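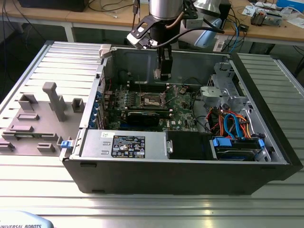
Can a robot arm in a shared workshop take apart an old desktop computer without help?

Parts of one, on a good evening, if a person has already done the hard bits and stays close to the stop button.

I went to Plernberg in May because a member had written to tell me that home robotics had finally grown up. I get a lot of mail like that. Plernberg is a shared workshop in a former carpet warehouse, with a laser cutter, two lathes, a kiln that trips the breaker, and a project in the back called Levutetti. The Levutetti people want a robot arm to strip discarded office PCs for parts. Memory out, cards out, drives out, everything sorted, and the members can sleep through it.

That was the pitch, anyway. What I saw over three visits was a group of smart, patient people spending most of their time on screws.

The machine they were working on during my first visit was a Dell tower, on its side with the cover off. The processor socket was bare and there was no cooler over it. A green board, a power supply, a drive cage, and a rope of colored cables spilling out of the cage: anyone who has opened an office computer knows the layout. These machines are built to be serviced, with blue plastic marking a lot of the places where a hand is supposed to go. If a robot is going to manage any computer, it ought to manage one like this.

The arm carries a two-finger parallel gripper and a small camera on a bracket off the wrist. Two fingers sounds like plenty until you try it. I did, at home, with a pair of kitchen tongs and a dead PC of my own. Memory modules are held by clips. With tongs I could push a clip, or I could pull on a module, and when I tried to do both I bent something. An expansion card wants to be rocked a little as it comes up. A flat data cable wants its latch squeezed, and the latch is usually on the side you can't see.

The group's answer to most of this is software, and their software is called Russo. Russo takes the camera's view, guesses where the part is, and plans a way down to it. When it guesses well it's a pleasure to watch. The arm comes over the case, drops straight in, pauses just above the board, and you find yourself holding your breath. Then it either goes on or it stops and waits for somebody to walk over. On my visits it did a lot of waiting.

The cables are the real trouble. A motherboard stays where the drawing says it is. A bundle of wires lies however the last technician left it, and it moves when you touch it, and then the plan that Russo made a moment ago is a plan for a different computer. The members push the cables aside by hand before a run. I asked whether that counted as automation and got a long answer about stages of development.

Money came up next, as it always does with me. The group puts its spending so far at $4,000, and that covers the gripper, the camera, the table rails, and a good deal of aluminum that became brackets and then became scrap. The arm isn't in that figure. Neither are the evenings. A project log on the shared drive lists 104 trial runs, and the group marks 28 of them as complete, meaning the chosen part left the case and nothing else did. I read the notes beside those entries. In 7 of them someone had loosened the part first. The log is candid about this and I give them credit for it, since I've been to well-funded demonstrations that weren't.

Set that against a teenager with a screwdriver. I timed myself on my own dead PC, and I'm neither quick nor a teenager. I had the memory, the card, and the drive on the kitchen table before my coffee was cool enough to drink. I didn't need a fixed table or a calibration routine. I did skin a knuckle.

The members have heard the screwdriver argument before. Their reply is that one computer isn't the point, and that a recycler with a warehouse full of identical towers would look at it differently. Maybe so. But a recycler with a warehouse has other choices, including a shredder, and the resale value of old office memory isn't going to pay for a very careful robot. I asked to see the numbers for that case. They haven't been worked out yet.

I also asked about safety, a subject that hobby projects tend to treat as paperwork. Plernberg does better than most. The arm runs slowly when people are near, the rules are taped up where you can read them, and new members don't run it alone. What worried me more was the power supplies. There is nothing good inside one for a curious beginner, and a gripper that slips with some force behind it can dent or crack what it lands on. The group leaves the supplies in the case for now and says it will keep doing so.

There is a second project, Jilomow, which grew out of the first and which I liked a good deal more. It drops the dream of the unattended stripping line. In Jilomow a person does the unclipping and the unscrewing, and the arm lifts the freed part out and sets it in the correct tray. It sounds like a step down, and a couple of members plainly feel that way about it. It also worked nearly every time I watched. The person's hands stay on the fiddly jobs and the robot gets the boring one. I can imagine a repair class using it. I can even imagine somebody with sore wrists wanting it.

I still wouldn't buy one, and I wouldn't tell a reader to build one to save money or time. If you want to learn how a gripper behaves near fragile things, you'll learn it faster here than from any book, and you will go through a lot of brackets. Plernberg charges by the month, and the back room is open to members most evenings. Bring your own dead computer. They have plenty of towers, but they're running low on ones that still have all their screws.

Jul 13, 2023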